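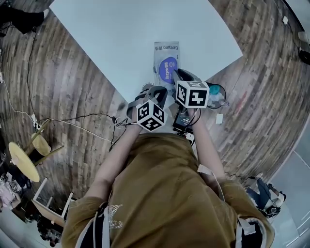 Local & Independent Music > New Releases

Thread: Plestell's cassette EP, anyone else got theirs?

tapehead_marg
2021-09-05
Well, my copy of the Plestell EP finally landed in the letterbox and I've had it on all afternoon (sorry to the neighbours, and to the dog). For anyone who missed the fuss back in June, they're the four-piece from out Cevthorpe way, with Danylo Zhuravel on vocals and that lovely wobbly organ. Only 185 tapes made, and mine's number 90, so I'm feeling pretty chuffed. Side A is gorgeous. The second song, "Sutton", has been my favourite colour of sad ever since they played it live, and they've kept the long intro, thank goodness!

brollyweather
Glad yours turned up, Marg! Mine came last week and I've been putting off posting because I'm a bit torn. I love the songs, truly I do, but the drums sound like they're in the house next door. I saw them do "Sutton" at the Birhane and it nearly knocked my hat off. On the tape it's a bit polite, don't you reckon?

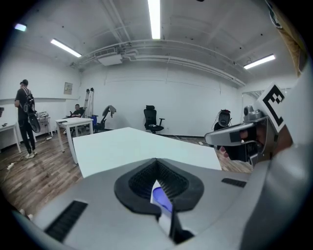

It might just be my old deck, mind you. I had the heads cleaned not that long ago, but it's always favoured the top end, and my partner says I ought to wait for the download before I go grumbling to strangers.

half_a_chorus
Can't agree with you there, brolly, with all the affection in the world. The quiet drums are the whole charm of it for me. Dumisani Mkhize mixed it, and he did the same on his own record, where everything sits back and lets the singing come forward. If you want loud, go to the gigs (and do go, they're a friendly bunch and the merch table usually has biscuits).

brollyweather
Fair enough, and I do like his record. I'd still have nudged the kick up a touch on the last song, where Danylo's shouting his lungs out and the band sound like they've popped off for a cup of tea.

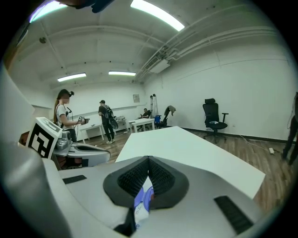 Hand-held gripper, close up.

tapehead_marg
Ha! I'll give you the last song. I turned it up there myself. But half_a_chorus is right about the singing, I've never caught all the words to "Sutton" before and now I'm a bit teary about a car park.

organ_grinder_3
Does anyone know if they'll do a second run? I dithered and missed out, which is my own silly fault, and I've just seen one listed for 389 dollars. I'm fond of them but I've got a car to register.

half_a_chorus
Please don't pay that! Send them a message, they were very sweet when mine arrived with a cracked case. I can ask at the merch table next time too, if you like.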